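Horkell Opens Zundetville Workshop for Nonslip Table Mats

ZUNDETVILLE, June 6, 2020 - Horkell, a maker of work surfaces for schools, repair shops and home craft rooms, today opened a workshop in Zundetville where it will cut, test and ship its Protero line of table mats.

The workshop takes up 839 square feet on the ground floor of the Ospina Building. It has two cutting tables, a packing area and a test room with wooden tables like the ones most customers already own. Horkell will employ six people at the site and plans to begin regular shipments in August.

Protero mats are sold in dark gray and are meant to cover most of a standard table. They protect the wood underneath and give small parts a surface they will not slide across. The gray was picked after customers said that small pale items were hard to find on a light tabletop.

"People put a mat down and then leave it there for years," said Bogdan Crăciun, general manager of Horkell. "They tape it at the corners, they drag things over it, and it gets scuffed. We want to know what it looks like after that, so we keep ours on the table and we don't swap them out for new ones."

Mats in the test room are used with ordinary small items, including plastic lids and pieces of foam. Staff note how easily each item can be seen and picked up, and whether marks left on the surface come off with a damp cloth. Masking tape is used to fix the mats to the tables. Horkell recommends the same method to customers who do not want to glue or screw anything to their furniture. The tape should be replaced when it begins to lift.

The first Protero size will sell for $55. A smaller mat for desks is planned but has no release date. Custom sizes can be ordered from the Zundetville workshop by phone or mail, and customers should measure the tabletop from edge to edge before ordering. Orders placed before August will be filled in the order they are received.

"We had been cutting in one town and testing in another, and every change meant a drive," Crăciun said. "Now it is a walk down the hall."

About Horkell
Horkell makes mats, bench covers and drawer liners. The company sells directly to customers and through independent hardware stores.

Media contact
Horkell Press Office, Ospina Building, Zundetville
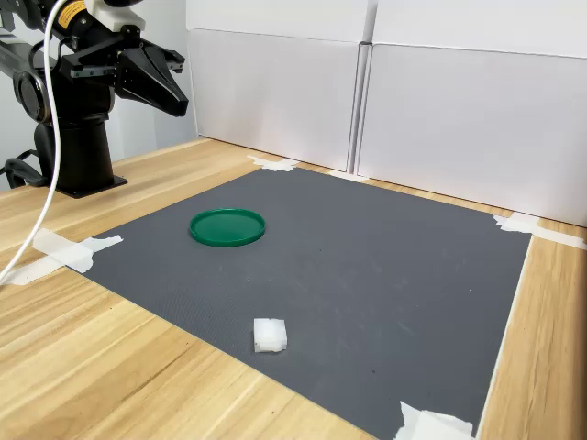
A dark gray mat taped to a wooden table, with a green plastic lid and a small white foam cube on it.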